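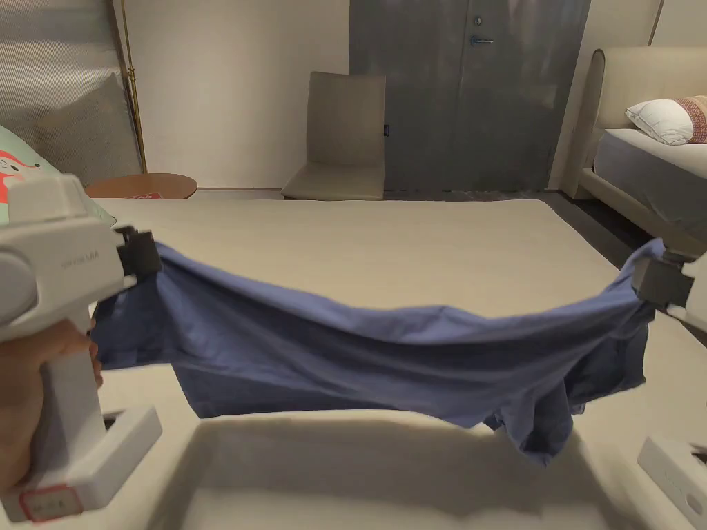
Vinport Textile Reuse Center to Open Second Sorting Hall in January

VINPORT, Sep 10, 2026 – Drindine, the regional clothing reuse organization, today announced that it will open a second sorting hall on Moldovan Street in January. The new hall will double the floor space available for receiving, grading and storing donated garments, and will allow the organization to accept household textiles year-round for the first time.

Drindine currently handles nearly 2,000 bags of donated clothing a month at its original site near the Vinport rail yard. During the spring and fall peaks, donations have had to be turned away for several days at a time. The Moldovan Street building, a former furniture showroom, has a covered loading bay and step-free access from the public parking lot.

"Residents have been generous, and for too long we have had to ask them to come back another day," Drindine said in a statement. "With this hall we will be able to take what people bring when they bring it."

The building has been leased for a term of 18 years from Plostero, a property company based in Vinport. Under the agreement, Plostero will replace the roof and upgrade the heating before the handover. Drindine will pay for the interior work, including shelving, lighting and a small public counter. The main part of that work is due to begin this fall.

Donated items will be graded into four streams: direct resale, repair, children's clothing packs for local schools, and fiber recovery. Bedding, towels and curtains, which the rail yard site accepts only on set dates, will be taken at Moldovan Street during all opening hours. Shoes will continue to be handled at the rail yard. Pillows, comforters, carpets and mattresses cannot be accepted at either location.

The children's clothing program, now in its third school year, will move to the new hall in full. It supplied 500 packs last year and has set a goal of 1,000 for the first full year at Moldovan Street. Schools wishing to take part should send a request through their main office; requests from individual families will still be handled at the rail yard counter.

Donors are asked to bring clothing clean and dry, in closed bags, with children's items packed separately where possible. Torn or stained cotton is welcome and should be marked "fiber" on the outside of the bag. Street collection bins in Vinport are not affected by the change and will be emptied on the present schedule.

Opening hours for the new hall will be published before the end of the year. The rail yard site will remain open during the move.

About Drindine

Drindine is a nonprofit organization that collects, sorts and resells used clothing in Vinport and neighboring towns. Income from its two stores pays for the school clothing program and free repair classes.

Media inquiries: Drindine Press Office, Vinport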